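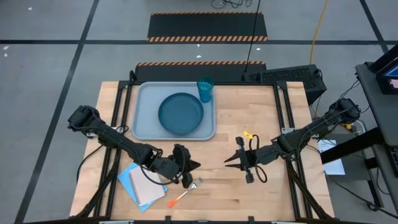 November, bench notes, 7:40 a.m.

Slug trial on the seedling beds, and the copper strips are finally doing something! Went out with the flashlight before breakfast and bed C (lettuce, copper on all four sides) had two small slugs inside it. Bed A, no barrier, was a mess again. Chewed right down to the ribs on the outer row.

Running total since we started is 869 slugs picked by hand across the beds, and most of those came out of A and the long border by the compost. Gaurav Mishra keeps his own tally on the Penlow plot and he's at 1,781, which I thought was a typo until he showed me the sheet. He has heavy clay and a hedge, so fair enough.
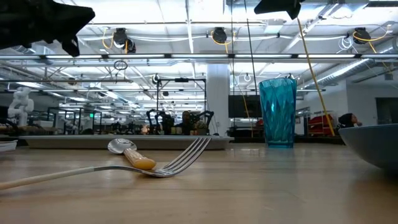

Fork, spoon and tumbler on the table.

Bait next. Mixed a fresh batch of the bran and yeast water, 20 traps' worth, and sank them level with the soil this time. Last time I left the rims sticking up and caught mostly beetles (sorry, beetles). Rims a finger's width up would be kinder to them, so half the traps get that height and we compare. Really curious about this one.

The Sostix wool pellets swelled up nicely after the rain and made a proper mat around the brassicas. They blow about when dry, though. Water them in right away!

Drukness pots arrived, 40 of them, all the small size. I wanted the medium for the hostas. Gaurav says he'll swap me some of his.

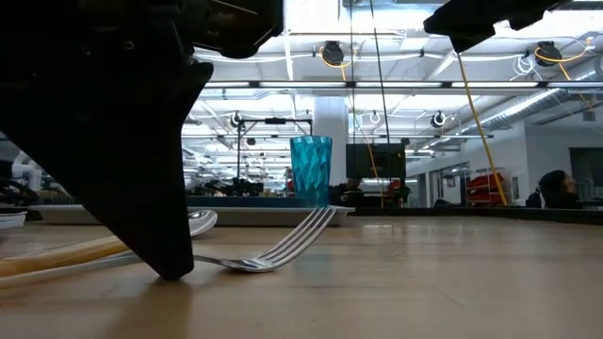 Gripper at the fork, spoon to the left.

To do:
Move the board traps to the shady end of bed B
Ask Pandey if they still stock the wide copper tape, the narrow one lifts at the corners
Check under the rhubarb, there has to be a nest of eggs in there somewhere
Stop watering in the evening. Mornings only from now on, I keep writing this and then forgetting

Bed D still has no damage at all and no barrier either. No idea why. Could be the toad.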